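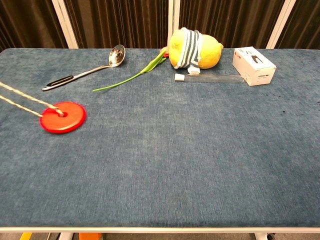 The blue ribbed cloth, with the lemon in his scarf at the back

Getting specks off a ribbed blue table cloth?
Olga Barroso, October 4, 2018

Hello all! I've got a blue-grey textured fabric on my craft table and it collects little dark specks, mostly over on the right. I've shaken it out (twice!) and they cling on in the weave. I'd rather not wash the whole thing if I can help it. Any ideas, please?

Hsin-yi Pan
Lovely lemon! Try a dry clothes brush, always along the ribs, then a strip of sticky tape pressed down and lifted. I do mine every week with a cup of tea going and it comes up beautifully.

I-hsuan Wu
hoover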